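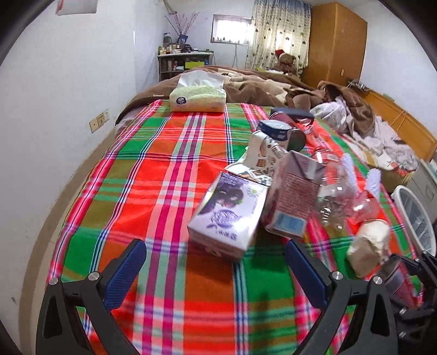
Kartons, Becher und ein Laken mit viel Farbe: sortiert wird auf dem Bett.

Cladard räumt die Vorratsschränke aus

Drurnance. Wer in den vergangenen Tagen im Wohnheim Cladard einen Schlafplatz suchte, musste mitunter erst das Abendessen zur Seite schieben. Das Haus am Rand von Drurnance bekommt eine neue Gemeinschaftsküche, und bis die Handwerker fertig sind, lagern die Vorräte dort, wo noch eine waagerechte Fläche frei ist. In den kleinen Zimmern ist das in der Regel das Bett.

Die Hausverwaltung Evora hatte den Umbau bereits im Oktober angekündigt, mit einem Aushang neben den Briefkästen, der bald unter einem Pizzaprospekt verschwand. Entsprechend groß war die Überraschung, als nun ein zweiter Zettel dazu aufforderte, sämtliche Schrankfächer innerhalb von 2 Tagen zu leeren. Was danach noch in der Küche stehe, gelte als herrenlos. Selten wurde in Cladard so zügig aufgeräumt.

Seither wird sortiert. Auf einem bunt karierten Laken in Rot, Orange, Grün und Oliv stehen die Packungen beieinander, darunter eine blasslila Schachtel mit dunklen, runden Früchten auf der Vorderseite und ein Karton in Altrosa, dessen Kleingedrucktes vermutlich die wenigsten je gelesen haben. Farblich fügt sich das erstaunlich gut zusammen. Das Laken trägt selbst Streifen in Pink und Magenta und nimmt es mit jeder Verpackung auf.

Bei der Gelegenheit kommt manches wieder ans Licht. Aus einem Hängeschrank im ersten Stock wurde eine Tüte Linsen geborgen, die offenbar mehrere Generationen von Mietern überdauert hat. Gleich mehrere Bewohner erhoben Anspruch auf dasselbe Glas Honig, auf die angebrochene Packung Zwieback dagegen keiner. Sie liegt jetzt im Flur und wird dort voraussichtlich auch die Einweihung erleben.

Die neue Küche liefert die Schreinerei Ververidis. Vorgesehen sind 30 abschließbare Fächer, eines für jedes Zimmer, dazu 8 Kochplatten und eine längere Arbeitsfläche am Fenster. Ob die Schlösser den Frieden im Haus fördern, ist unter den Bewohnern umstritten. Manche halten den gelegentlichen Schwund beim Kaffee für eine Art Nebenkostenabrechnung. Für verlorene Schlüssel will Evora eine Gebühr erheben, über deren Höhe noch verhandelt wird.

Gekocht wird einstweilen im Waschkeller, auf einer Doppelplatte, neben der ein Zettel mit den Benutzungszeiten hängt. Er ist bereits ergänzt, durchgestrichen und ein weiteres Mal ergänzt worden. Zum Ausgleich erhält das Haus von Evora einmalig 600 Euro für die gemeinsame Kasse. Ein Vorschlag zur Verwendung liegt schon vor: Regale für die Zimmer.

Die Fachnummern werden am Schwarzen Brett verlost. Wer bis zum 01.03.2018 keinen Wunschnachbarn einträgt, muss nehmen, was übrig bleibt.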